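Toy library adds play kitchens to loan shelves
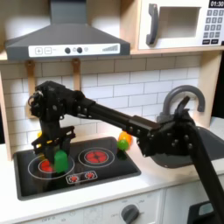
Families in the Pandeo neighbourhood can now borrow a play kitchen for up to 5 weeks at a time, after the local toy library added large items to its lending list in April.

The kitchens come with a printed stovetop, a sink and faucet, a pretend oven and a range hood with utensils hanging from it. Each one goes out with a tub of plastic food and dishes in bright colours.

Co-ordinator Elli Mäkelä said large toys had been the most common request from members living in apartments.

"People want one for the winter or for a grandchild's visit, and then they want the floor back," she said.

The library has 293 member households and holds 600 toys, most of them puzzles, blocks and games. The kitchens were bought with a $500 grant and money from a spring bake sale.

Borrowers need a vehicle with a fold-down back seat. Remo Donati, who looks after repairs, said the kitchens are wiped down and the knobs checked when they come back. Missing food pieces are not charged for, but members are asked to look under the couch first.

Bookings are taken at the front desk or by phone from 10 a.m. The waiting list for the first kitchen already runs into summer. Donations of plastic fruit and small cups in good condition are welcome.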